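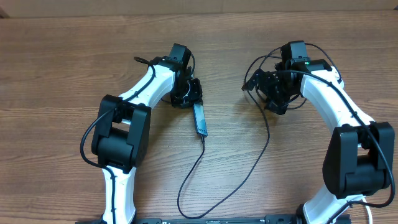
Skip the oil and get it sealed or you'll be sorry by summer, a reader wrote under my last post, and I have to admit it stuck in my head the whole time I was shopping for a work table. I went ahead and bought the Kauppinen Nindosach with the plain oiled wood top anyway, and I've been using it since June, so I think I've earned an opinion by now!

First, the money. It was $368, plus another $20 to get it carried up the stairs (best $20 I spent all year, the top is heavy). I'd been looking at the Asis, which was $304 at the same store and has a nice drawer, but I leaned on the corner of the floor model and the whole thing wobbled. A table that wiggles every time I reach for something would drive me nuts.

The Nindosach doesn't wiggle. Putting it together took me one evening with a movie on. The legs go on with big bolts and there's a hex key in the bag, but use your own if you've got one, the one they give you is soft and I rounded off the end on the last leg. The instructions have the back rail drawn upside down too. I only noticed once it was on, of course, and off it came again.

Now the top, the reason I picked it. It's a light brown with the grain running side to side, and I love it. Dark cords show up really well against it – I used to have a black desk and spent half my life patting around for the end of a black cable. It isn't shiny, so my lamp doesn't bounce back in my eyes. And there's room to let a long cord lie in a big lazy loop, no bunching it up behind something.

So was my reader right? Kind of. I've got one pale ring from a glass, near the front, and a scuff where I dragged a toolbox across (my own fault). The ring faded a lot when I rubbed in a bit more oil, but I can still find it if I look. If you have kids doing watercolors on it every day, yes, get the sealed version. For me, wiping it down and oiling it every couple of months is fine, and I kind of enjoy the smell.

Things I'd change: I'd like a hole or a notch at the back for cords, and the edges could be rounded more. My forearms get a little line across them after a long afternoon. The feet don't adjust either, so I've got folded cardboard under one leg – old house, crooked floor.

Four stars from me. I'd buy it again at this price, and I'm thinking about the matching bench if it ever comes back in stock.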